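Fitelon Bench Sorting Kit
Parts bins, table covering and grid tape for small-parts work

Item no. 634
Supplied by Skulham Bench Supply

General

The Fitelon kit converts a flat work table into a marked sorting surface. It consists of blue plastic bins, a roll of brown kraft paper and blue masking tape. The table is not included. No tools are needed for installation other than a knife and a straightedge.

The kit is sold for kitting, returns inspection, incoming goods checks and training benches. It is intended for dry parts and light assemblies. Oily castings will mark the paper and should be set on a tray first.

Contents

Bins, blue plastic, 6 per kit
Kraft paper, brown, one roll, 50 ft
Tape, blue, two rolls
Layout card
Label sheet, blank

Table covering

Paper is laid in a single length, with the roll direction along the long side of the table. Leave enough at the near edge for the sheet to hang slightly over. Pull from the center toward the corners. Light creasing is normal after the first few hours and does not affect use. Equipment with a base plate can be bolted through the paper; cut bolt holes with a punch, as a drill bit will catch and tear the sheet.
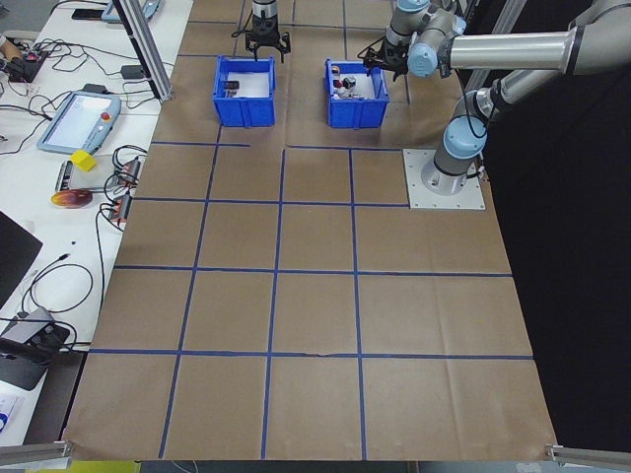
Replace the covering when tape no longer lifts cleanly or when tears reach a cell boundary. The old sheet can be used as a template for the new one. Mark the tape line ends on the table edge before removing it.

Grid tape

Cells are rectangular and their size is set by the user. Large cells suit boxed goods and subassemblies. Smaller cells can be made by adding a strip across an existing one. Run the long strips first, then the cross strips, and press down at each crossing. Partial cells at the far edge of the table may be left open or used for bin placement.

Bins

The bins are open-topped for access from above. They may be placed side by side at the far end of the table or one behind the other near the center. For side-by-side placement, allow a finger width between walls so that either bin can be lifted out alone. Wipe with a damp cloth and mild soap. Solvent cleaners are not recommended.

Mixed small items can be held in one bin during sorting. Where parts differ only in thread or finish, use one bin per part number.

Control stations

Where the bench is fitted with powered equipment, the stop button must remain reachable with the bins in place. Stitden blue plastic frames and red mushroom-head pushbuttons are ordered separately. Check that the contact block is seated on the button body before the panel is closed, and keep paper and tape clear of the terminals.
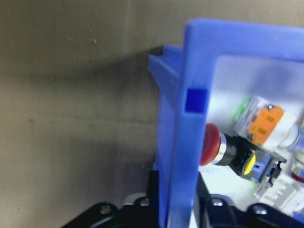 Placement next to mounted equipment

Set the bins after all base plates have been bolted down. Keep plate corners accessible so that the screws can be checked without lifting the covering. Route cables along the back or side of the table and leave slack at moving joints. Bins placed between two mounted units should be within reach of both. Tape a cell around each bin position if the bins are removed for emptying during the shift. 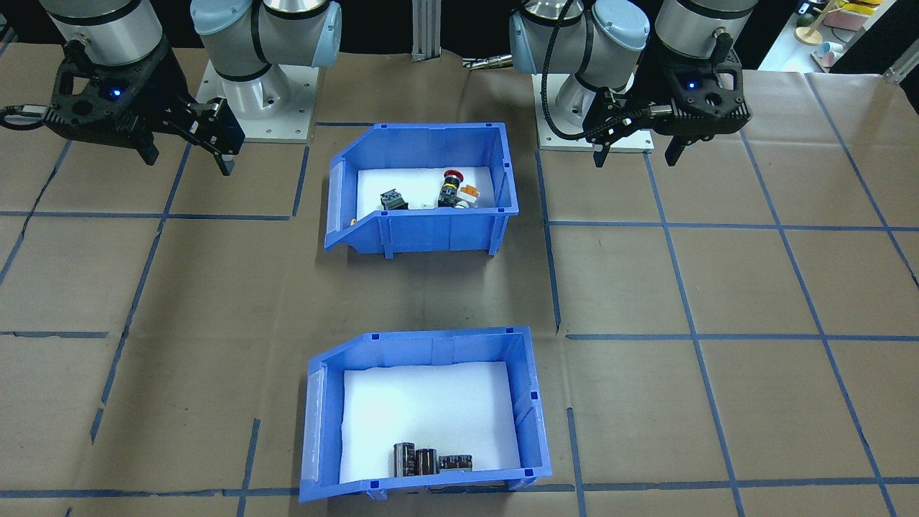

Ordering

Kits ship flat in one carton from the Skulham warehouse. Replacement paper and tape are available by the roll. Bins are available singly or by the carton. Customers in the Saraç distribution area should order through their local desk, quoting the item number above.

Stock at last count: 3,284 bins. Paper is on back order until August.

Page revised 10th April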